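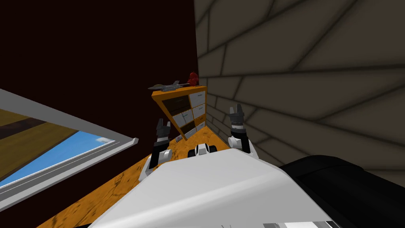

About Quintero Adult Learning Center

Quintero Adult Learning Center is an independent school for adults who wish to finish their basic education or improve their English. It serves the town of Stenach and the villages along the Pover road. Classes are held in the morning and again in the evening, so that people with jobs or young children can attend.

The school opened with a single reading class in rooms above the old Clirari shoe store. It now offers 12 courses in reading, writing, everyday math and English as a second language. Class sizes are kept small – no more than eight students to a teacher – and each course runs for three months.

New students meet with a teacher before they enroll. No test is given at this meeting. Students may join at the start of any term, and the summer term begins in June.

The library holds 3,125 books, many of them in large print or in two languages. Enrolled students may borrow books free of charge, and former students keep their library cards for a year after their last class.

Fees are set according to household income. Requests for reduced fees are handled in private by the front office, which is open during all class hours.

Page last updated 14/03/2018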